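From: Bindu Iyengar
To: benchtops-and-splashbacks list
Date: 2024-02-04
Subject: Re: Sealing stone, or not

Subramaniam wrote:

> We're at the pointy end of the kitchen reno and the bloke at Rudden
> wants 212 dollars a litre for a sealer he says we can't live without.
> The stone is a mid grey with a bit of movement in it. Two kids, one of
> whom regards beetroot as a paint. Do I seal, and if so with what? And
> does anyone regret going grey? My wife has gone quiet on the colour,
> which I don't love.

Subramaniam, I have sealed four benches in my life and regretted one and a half of them, so take this as expert opinion.

First, ask Rudden what the stone is. "Grey with movement" could be granite, in which case you may be fine with very little, or it could be a marble that has been introduced to you under a stage name. Ours was sold as Flamurine, a word I have yet to find in any geology book. Put a teaspoon of water on an offcut and go and make a cuppa. If there's a dark patch under it when you get back, the stone drinks and you should seal it. If the water is still sitting there looking pleased with itself, keep your 212 dollars.

Second, sealer won't save you from lemon juice. If it's marble, acid eats the polish whether you've sealed it or not, and the little dull rings will be there when the beetroot artist has a mortgage. I paid 800 dollars to have ours rehoned in April and my brother-in-law put half a lime face down on it inside the week. He's still invited for Christmas, but he brings his own chopping board.

On the colour, I'm a convert. Plain pale grey shows every crumb, whereas something mottled with a bit of rust in it will hide toast for days. I wouldn't have gone near reddish veins five years ago (too much like corned beef) but against pale walls they warm the whole thing up.

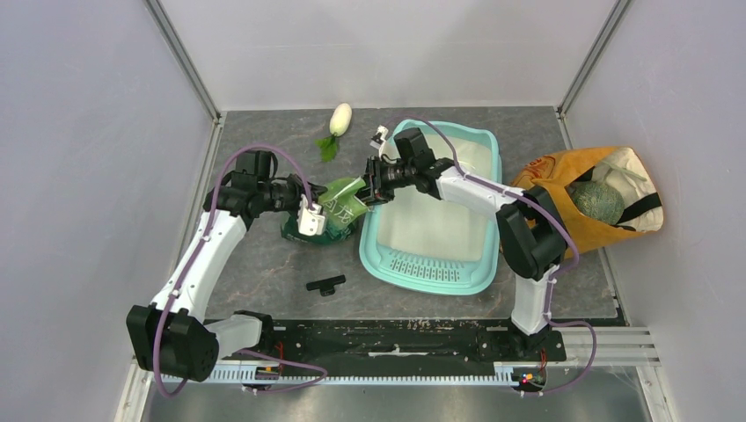 Mottled grey with the thin reddish-brown veining, pale speckled walls.

If you like that sort of thing, get the walls sorted at the same time. We chose ours a month later under the shop lights at Stornia and they came up mauve at home. I've been told it's restful. Bring the biggest sample they'll let you carry and look at it at breakfast and again at tea time.

As for price, Stornia quoted me 271 dollars for the splashback cut-outs and Rudden wanted 500 for the same holes. I asked if the Rudden holes were bigger. They were not amused, so you may want to leave my name out of it.

Can't help with your wife, except to say that mine went quiet on the tapware in the same way and we now have different tapware.

Bindu

PS: whoever borrowed my diamond pads through the list, I'd like them back, even the worn ones.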